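Packing and Mailing Questions

I'm Mojtaba Azimi, and I run a small secondhand parts and gadgets shop called Jaltard out of my house. I send out a lot of little boxes, and people who buy from me (or who are selling their own stuff and want tips) keep writing in with the same questions. So I put my answers in one spot. I add to this page when I get a new one.

Do you reuse boxes?

All the time! If the corners are still stiff and the flaps close flat, it goes back into the pile. I've mailed 925 packages so far and most of them went out in a box that had already been somewhere else. I do peel off or cover up the old labels first, and so should you.

Clear tape or brown tape?

Clear, for me. I like being able to read whatever I wrote on the box before I taped it. It does get shiny and wrinkly on dark boxes, and on a flat black one every little crease shows up. I used to fuss over that and redo it. Now I only redo it if an edge is lifting – a lifted edge catches on everything.

How much tape is too much?

If your customer needs ten minutes and a kitchen knife, it's too much. I go once along each seam and once across the middle. Small flat boxes I sometimes wrap all the way around, and then I fold over the last half inch of tape so there's a tab to pull. My sister gets my leftovers for her craft store, Udodura, and she skips the tab every time. I have complained.

What do you pack on?

A plain white table, wiped down before I start. It's scuffed and speckled by now, but small dark parts are easy to spot on white, and I drop a lot of small dark parts.

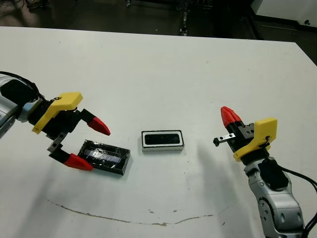
I also keep the surface as bare as I can while I'm working. Tape gun, scissors and the label roll live on a shelf behind me, and only the order I'm on gets to sit out. I once mailed order 402 with somebody else's charger in it, so that rule is here to stay.

Do I need a tray for small parts?

You don't need one, but I'd get one. Anything shallow with a raised edge will do, so screws can't roll off. Dark on the inside is nice for silver screws, pale is better for black ones.

Can you combine two orders?

Sure, if neither one has gone out yet. Write to me before 9 in the morning and I can usually catch it. Orders over 50 dollars ship free anyway, so combining may save you the postage.

Where did the Fernar adapters go?

Sold out in November. I'm looking for more!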